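The Eltley striped table runner

Judbridge Linens / Kitchen and table / Runners and cloths

I've been selling cloth for the table long enough to have opinions about stripes, and most of them are bad. Stripes go wrong so easily! Too thin and your eyes buzz by the time the soup is finished. Too wide and you feel like you're eating on a deck chair. The Eltley is the first one I've put my own name behind, and I had it on my kitchen table for the whole of last winter before I let it anywhere near the shop.

It comes from the Akolgo mill, same as our tea towels, and it's a cotton and linen mix (a bit more cotton than linen). I went back and forth with them over that. Pure linen has the look, but it creases if you glance at it, and I wanted something you could pull out of a drawer ten minutes before people turn up. The mix gives you a little weight and a little stiffness the first few times, and then it relaxes. Mine is now soft enough that I've caught myself using the end of it to dry my hands. 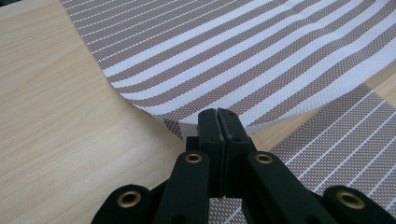

The price is $129 for the long one, and yes, I know. I had the same reaction when I worked it out on the back of an envelope. The yarn is dyed before it's woven, which costs more and takes forever, and the hems are done properly with mitered corners. I could have it made cheaper with a printed pattern and a straight hem, and I'd be getting emails about it by June. If that's more than you want to spend, the short one is a good deal less and it's the same cloth, same hems, same everything.

People ask whether it works as a tablecloth. On a small square table, more or less! On anything bigger it's a runner, and I'd lay it down the middle and leave the wood showing on both sides. If you've got a long table you can put two end to end with a big bowl over the join and it looks like you planned it. Across the table works too, one between each pair of seats, so everybody shares a strip with the person opposite. I did that for a birthday dinner and it looked lovely, and then somebody put a candle down in the wrong place, but that's another story.

Sizes: short, medium and long. Measure your table first, please, and add a bit at each end if you like an overhang (I do, my sister thinks it looks messy). All 3 are the same width.

Colors: River, Pebble and Brick. Pebble is the quiet one and outsells the others easily. Brick is my favorite and sells the least, so if you're hovering over it, go on. 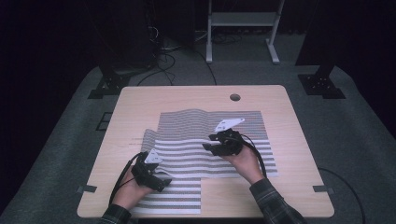 Washing and care

Wash it before you use it the first time. Cool water, ordinary detergent, no softener. It will shrink slightly, and we cut it a touch long to allow for that, so don't panic when it arrives and seems bigger than it should be.

After that you can wash it warm. I tumble mine on low until it's nearly done and then hang it over a door. Red wine comes out if you get to it quickly with cold water and salt; turmeric does not come out, ever, of anything, and I won't pretend otherwise. Iron it on the back while it's still damp if you want it crisp. Most weeks I smooth it with my palms and call it done.

Please don't bleach it, even the paler stripes. I tried this on a test piece and it went a sad yellow color that I've never seen in a paint chart.

Storing it: roll it, don't fold it. A cardboard tube from wrapping paper is perfect. If it's been folded for months you'll get a line down the middle that takes a couple of washes to drop out.

Shipping and returns

Orders go out from our Sindgate store room, usually within 5 working days, sometimes sooner if I'm having a good week. You can send it back within a month as long as it hasn't been washed. If there's a fault in the weave, send it back whenever you find it, washed or not, and I'll swap it. Small slubs (those little thick bits in the yarn) are part of the cloth and I'm fond of them, but if one really bothers you, write to me and we'll sort it out.

Buy any two and we'll take 10 percent off at the checkout. It does combine with the napkins, since I've been asked that twice this week.

What customers say

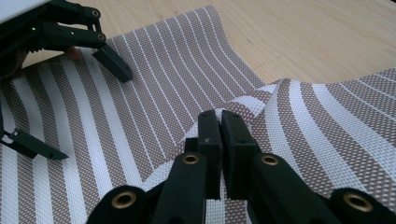 Bought the medium in Pebble and I like it a lot, but I'd say order a size up if you want it hanging over the ends. Mine came up a little shorter after the first wash, like the page says it will, and now it stops just before the edge of the table. Very nice hems. Gravy came out fine. I'm getting the long one in Brick for the holidays and this one is moving to the sideboard.

Good to know, thank you! I've changed the size chart so it gives the length after washing as well as before. Matching napkins in Brick should be back in stock next month.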